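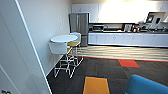 The Level 2 tea room, finished (nearly)

Well, we got there! When Godfrey and I put our hands up in October to sort out the tea room, I thought it'd be a weekend of wiping shelves and chucking out old sauce sachets. It ended up being 11 visits to the tip shop, two trips to the hardware store and one very long argument about stools. 

The stools first, as they're what everyone asks about. White shells, mustard-yellow seat cushions and those tall wire legs with the footrest bars. Jeptoo wanted grey, I wanted yellow, and Jeptoo was away the week we ordered. She's come round to them, or at least she sits on them.

I'm really happy with the round white high-top. The old table was a great big rectangle that you had to shuffle past sideways with a hot cuppa – I wore more than one coffee that way. Going round and tall, and tucking it up against the wall, was Akinyi's idea and she deserves the credit. The top is glossy, so please, please wipe it down after lunch. It shows every crumb.

The fridge is the tall stainless one with the freezer drawer at the bottom. Same rules as ever: name on your container, and anything left over a fortnight goes in the bin. Ice packs live in the drawer, and so do Zdzisław's pierogi, which are not for sharing (I've asked). If you rub the doors with a damp cloth, follow it with a dry one or they go streaky.

Cupboards! White uppers all along the back wall, and they come up beautifully bright with the lights on. We pulled everything out of them and found 23 mugs that no one would own up to, so those went to the op shop. Mugs are now on the lowest shelf, plates above, and the Christmas platters right up top where only Dwight can reach them.

We kept the dark carpet. I did get a quote for vinyl, but the number made my eyes water, and a good steam clean was around $200. It hides a lot, bless it.

Still to come: a hook for the tea towels, a proper spot for the recycling, and a noticeboard if I can get one cheap. If you've got a spare corkboard in the garage, drop me a line and I'll come and pick it up.

1 December 2020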